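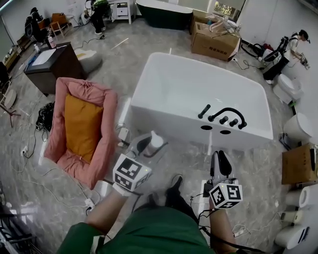
I have used the Diteveck hand-held gripper pair from Diten for 5 months now, and I want to write about how it is to keep them in order, since most reviews speak only about the first day.

Setup took me 20 minutes per pair. The marker cube must sit flat on its seat before you tighten it. If it leans even a little, the tracking drifts and you will repeat the calibration. I do the left one first, with the fingers closed on a bottle, then the right one with open fingers.

The fingers are the best part. They are curved, they hold round things well, and a spare set goes on with one small key. The cables I like less. They are thin, and on my right unit the plug became weak at the wrist. I wrote to the shop, Castillo, and a Hatsue Oshima answered the same evening with a clear drawing of how to leave a loop at the forearm. After this I had no more trouble - but the drawing should be in the manual.

Every morning I wipe the cubes with a dry cloth and check the screws on the fingers. I paid 211 for the spare kit, which is too much for fingers and 6 screws. My older Skornex pair was cheaper to repair, but it was heavy and my arms were tired before lunch.

I would buy the Diteveck again, with one extra cable in the order.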